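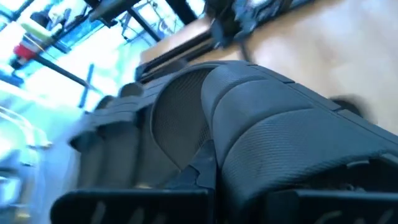
Should a home builder begin with soft objects or hard ones? Begin with soft ones, even if every guide tells you to start with wooden blocks.

I have built grippers for 16 years, first in my kitchen and now in the shared workshop at Dovholm. The usual advice is that blocks are easy and cloth is for later. I think this advice makes lazy builders. A block forgives a bad grip program. You close the fingers until the motor stops, and the block comes up. So people believe their arm is good, and they spend their money on a faster motor.

Padded fabric is a better teacher. It gives way, it folds, and a strap can catch a finger from the side. My second arm, which I call Diltus, passed my block test 76 times without a fault. With a cushion it failed in the first 2 minutes, and I learned more from this than from the whole month of June.

Some members say that soft things wear out the patience of beginners. Maybe so. But 1000 easy lifts also cost time, and at the end you have only a machine for blocks. I would prefer that our workshop keeps a box of old bags and pillows beside the bench - the grey and ugly ones are fine.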